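A morning at Lockyer Castle
by Kwame Kpodo

I came to Lockyer Castle in April, by the early bus from Gullton.
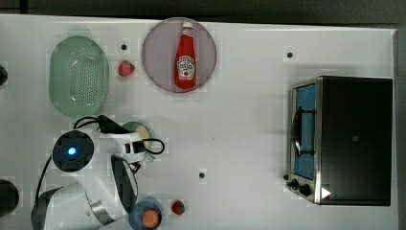

The ticket costs 5 dollars and the tour starts at ten in the gatehouse. Our guide, Delwyn Doolan, told us that the Branden family bought the castle 275 years ago and still lives in the east wing, so this part is closed for visitors. We climbed the 97 steps of the north tower. The stairs are very narrow and I advise good shoes. From the top I could see the river and the old mill. I liked most the chapel, with its painted ceiling. The last bus back leaves at four.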